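Workshop notebook, cabin systems bench
Last updated: Thursday, July 15, 2021

Seat row return-to-service, Lemaire aircraft, stored since last September. Present: Moulin, Dursun, me (V. Deschamps).

Started on the left-hand triple that failed the recline check. Lock cylinder on the middle seat creeps under load. Swapped in a spare from the Plorus kit, repeated the check, no creep after 100 cycles. Old cylinder tagged and put on the quarantine shelf. No leak found at the seal. Suspect gas loss during storage but can't show it yet.

Track fittings: two on the aft legs had light corrosion under the stud. Cleaned, inspected under the lamp, inside limits. Kevser wants them looked at again at the next check. Agreed, written on the card.

In-seat power: box 942 trips when all three outlets are drawing. Bench supply reads correctly at the input connector. Individual outlets pass. Harness resistance is slightly high on the center branch, so will re-pin that one first before blaming the box.

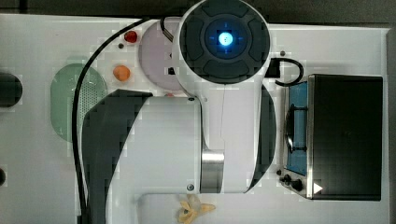
Pins are on order from Tretano. If they aren't in by Monday we use the harness from the scrapped row, provided Agathe can find the paperwork for it.

Torque wrench no. 2 is due for calibration. Do not use above 70 in-lb until it is back.

Still open: armrest end caps (color mismatch, Lemaire to decide), literature pocket springs, placard on seat C. Fabrice has the placard drawing at Grevwood and will send the current revision.

Recent entries
Galley latch wear, second batch
Oven insert rack, rework notes
M. Caron: reading light flicker

This site uses cookies to keep you signed in. Accept | Settings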